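Zestetmont field notebook
Entry: soil and track surfaces
June 25, 2024

Kauko asked for these notes to be readable by someone who wasn't there, so I'm writing in whole sentences for once. Mostly it's dirt. I love dirt, so this may run on.

We wanted to settle where the test strips go before the Promamance people need their drawing back. Zixuan had the old plan from February, which puts all the strips in one block beside the access gate, and I'd had doubts about that block from the moment I walked on it. It's been dug, filled and driven over so often that you can't tell what you're sampling. Further out the ground is far better: pale, reddish, fine on top, and it takes a boot print so cleanly you can read the tread!

Did the jar test on the bench first thing. Three jars, same scoop, same water, a pinch of washing-up liquid in each, shake for a minute and leave alone. The sand dropped at once and the silt came down in a lovely soft band over it. The clay was still hanging at lunch. I know we have the proper sieves for this, and the proper sieves are going to be used, but there's nothing like a jam jar for seeing what you've got. Jar 2 has a thicker clay layer than the other two and I want to repeat it with soil from the same hole, as I may have scraped the side on the way up.

Sample bags start at 1638 and carry on from there. Please keep to the sequence even if a bag is thrown away. Last time we had two bags with one number and it cost Zixuan an evening.

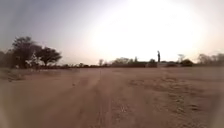 Compaction is the part I'm really excited about. Every wheel that goes over loose ground squeezes the air out of it, and after enough passes you get a surface that sheds rain where the soil beside it would drink it in, and you can feel the change through the handle of a plain steel rod. The broad track running out towards the trees is just the thing for measuring it: the middle is a bit darker and smoother, there are faint ruts alongside, and off to the right you're straight on to lumpy stuff with clods and pebbles. So one line straight across gives us packed, half-packed and rough in a very short walk. I'd set the first line level with the thin pale post, as it's easy to describe to anyone coming after us, though it is hard to pick out against the dust with the sun low, so take a bit of red tape and tie it on. The smoother ground on the left can be the comparison.

Method, as agreed with Kauko over tea:
Rod pushed in by hand, same person for the whole line, steady lean and no hopping.
Depth read off the tape at the point it stops.
If it stops dead on a stone, move a hand's width along and write "stone" in the margin.
One bag of soil from each position, top few centimetres only.
Tin lids taped on straight away for the moisture samples.

Kauko thinks I should do the infiltration rings on the same line and he's right, only we have one good ring. The other has a dent in the cutting edge and leaks. Segura can roll us a new one from sheet if we send the diameter, and I've left the dented one on Zixuan's desk with a label so it can be measured. (Inside diameter, please, they asked twice.)

Water for the rings: the small tank is enough if we fill it to the top, and we need to bring all of it with us. Pouring on to a bit of sacking worked beautifully in the trial, with no splash and no hole gouged in the surface. More sacking wanted!

Oven: trays went in at 105 and I'll weigh them tomorrow morning and again after lunch. If the two weights agree we stop there. Tray 91 is the one with the chipped corner, and I've reweighed it empty and corrected the card on the shelf. Anything dried on that tray before the chip is fine as it stands.

The Plusturix balance drifted again when the door was open. Moving it to the inner bench helped a lot. Leave it there.

A thought about dust. The top layer is so soft that I think a good deal of the fine material blows off, and what we bag on a still morning could be different from what we bag after a windy week. It would be easy to test. A few shallow trays pegged out, left a fortnight, swept and weighed. I'd be delighted to do it and I don't think it would cost anything beyond the trays. Zixuan is keen too, and suggested putting a pair on the lumpy side to see whether the clods hold the fines in.

To do:
Send ring diameter to Segura.
Redraw the plan with the cross line, and take the old block off it.
Repeat jar 2.
Red tape, sacking, spare lids.
Ask Kauko where the long tape has gone.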